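About Usdale

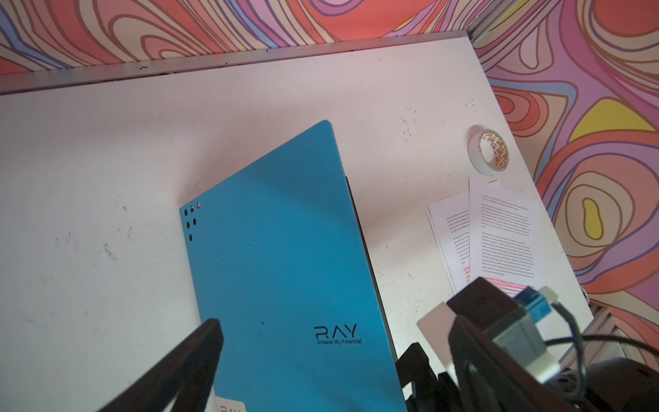

Usdale tests whether robot arms can do household and shop-floor chores at a standard a paying customer would accept. The lab was set up in Tranow by Chih-ming Fung and Setsuko Maruyama. Test items are bought or scrounged locally and are not modified for the arm. A typical bench carries a light-blue board, a roll of packing tape and two overlapping sheets of printed text, one with lines highlighted in pink. Thin flat items such as paper remain the hardest class we grade.

Our chore list has 424 entries, from clearing a desk to taping a carton. In the May round, nine were passed for unsupervised use. Wiping, sorting by colour and placing rigid parts in trays account for most of the nine. Folding, peeling and anything involving loose cable did not pass.

Bogdan Stanciu runs the benches. Lok-yiu Yau maintains the grading protocol and the trial log, now at 3172 entries. Failed trials are logged in full and supplied to clients with the passes.

Last updated July 24, 2019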